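Back from the Purena tasting night and my jacket smells like a campfire, which I don't mind one bit. They poured coffee and rum next to three different pipe blends, and I finally got to try the Zultorau flake everybody at the shop keeps going on about. Verdict: sweet up front, a little grassy, and it bites if you puff too hard (I puffed too hard).

Begoñe brought her new briar and spent half the evening relighting it. Prasert told her to pack it lighter, she told him to mind his own bowl, and then she packed it lighter and it burned fine all the way down! I bought 2 tins of the Ominel to put away for winter. Lingyun says the September batch is better than the spring one but I can't tell them apart yet.

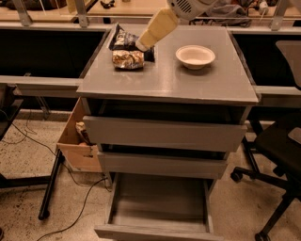

Chips and a bowl on the gray drawers.

Still tasting that rum. Demetrio wants us all to drive out to see the curing barns before the leaf comes down, and I said yes before asking how early we'd have to leave. Need to text Trinidad about the car. It's 2355 and I haven't even cleaned my pipe, so that's tomorrow's job.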